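Teaching by Hand: Recording a Plate-Moving Task with Two Handheld Grippers

If you have already gone through our setup page, you have two charged grippers, a tidy folder for your recordings and (I hope) a comfortable pair of shoes. Now we get to the part I like best, which is picking up the grippers and showing the robot what you want by simply doing it yourself. You don't need to write any code today. You do need some patience, a table, and a few things from the kitchen cupboard.

I'm using dried beans on plates for this lesson. Kieran Ó Conaill got me started on them when we were putting together the first Netness lessons, and I've never gone back to wooden blocks. A plate has to stay level, a heap of beans tells you right away when it hasn't, and if you spill them you get to practice with a broom as well!

Step 1. Lay out the table

Put the plates you plan to move close to the front edge, where both of your hands can get to them without leaning. Leave other everyday things farther back. A robot that has only ever seen a bare tabletop can get confused the first time someone sets down a cup, so I like a table that looks lived in. Keep the space between your starting spot and your finishing spot clear, though, and run your cables where your feet won't find them.

Step 2. Take your position

Sit or stand so that your elbows are loose and a little away from your ribs. Hold one gripper in each hand, and before you record anything, go through the whole motion twice with the recording off. You will feel silly. Do it anyway, and notice where your wrist wants to twist, because that is where the robot's wrist is going to have trouble too.

The cubes with the black-and-white patterns are there so the head camera can follow where each gripper is. Try not to let your sleeve or your other hand pass in front of them.
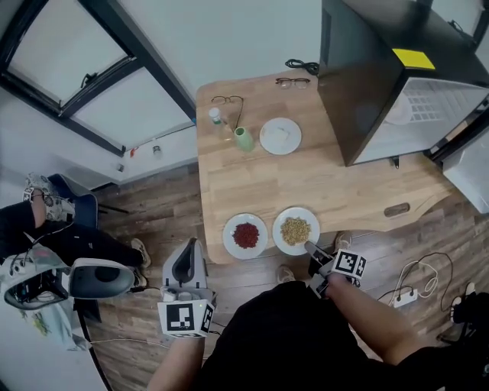

Both grippers up, with the right one reaching for the rim of the plate of seeds.

Step 3. Approach slowly, then grip the rim

Come in toward the rim at the angle you want the robot to use. I know how tempting it is to swoop in the way you would at the dinner table, but your arm is much cleverer than the robot's, and a swoop is hard to copy. Open the fingers wide, bring them to the plate, stop for a beat, and close them. That small stop is worth a great deal. When Ailbhe Fitzgerald went through my first batch in July, she could find the start of every grip just by looking for it, and she made me redo all the ones where I'd rushed.

Squeeze only as hard as you need to. If the plate rocks when you close your fingers, you've taken hold too near one side of its balance point, so put it down, open up and try again from the beginning. Don't fix it in midair and keep the recording. A robot will happily learn your fumble along with everything else.

Step 4. Lift, carry and keep the view in mind

Raise the plate a little way and pause again. Then carry it across at an even pace, as if it were a very full bowl of soup. Each gripper has its own camera, and what it sees is what the robot will have to go on later, so it pays to look at a little of that footage early in your session. You want both fingers in view, the plate between them, and enough of the table showing that the next move makes sense.

The wide lens bends everything toward the edges, and straight furniture will look like it's melting. You get used to it! Leave the picture as it is, and don't try to straighten it before you save. 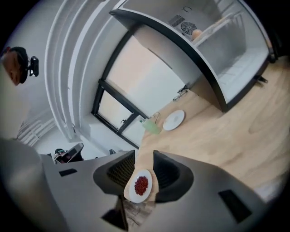 Step 5. Set it down and let go

Lower the plate until you feel it touch, wait a moment, and only then open the fingers. Back the gripper straight out before you swing your arm away. If you lift while you're still letting go, you'll drag the rim with you, and there go the beans.

End the recording with both grippers clear of the plate and holding still. Give the take a name you'll understand next Saturday, put everything back in a slightly different place, and start over.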